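The desk phone stays

Dustcombe keeps 730 landline handsets in service across its rented offices, and Yiğit Gökçe has the maintenance log for each of them. The commonest fault is the coiled cord. A cord stretched daily across a desk loses its set within 3 years; one kept beside its user lasts far longer.

Placement therefore matters more than model. Gökçe puts the phone at one side of the table, on the side of the hand that does not write, with the cord falling toward the sitter. Liquids go to the opposite side - kettle, bottle, vase. Keypads fail from spills more often than from wear, and a replacement pad from Plandell takes until June to arrive.

Khải Khổng, who fits out shared tables for Kiều, works to the same layout but allows flowers at the center. Artificial stems need no water, so the vase carries no risk.
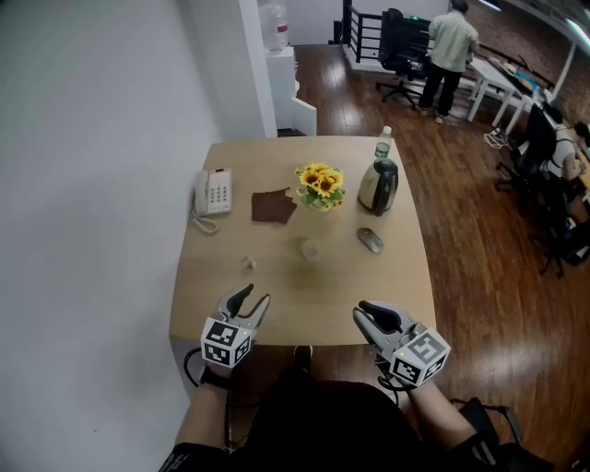 White landline phone on a wooden table, with artificial sunflowers, an electric kettle and a water bottle.

Khổng's remaining complaint is the computer mouse, which drifts toward the kettle on every table he inspects.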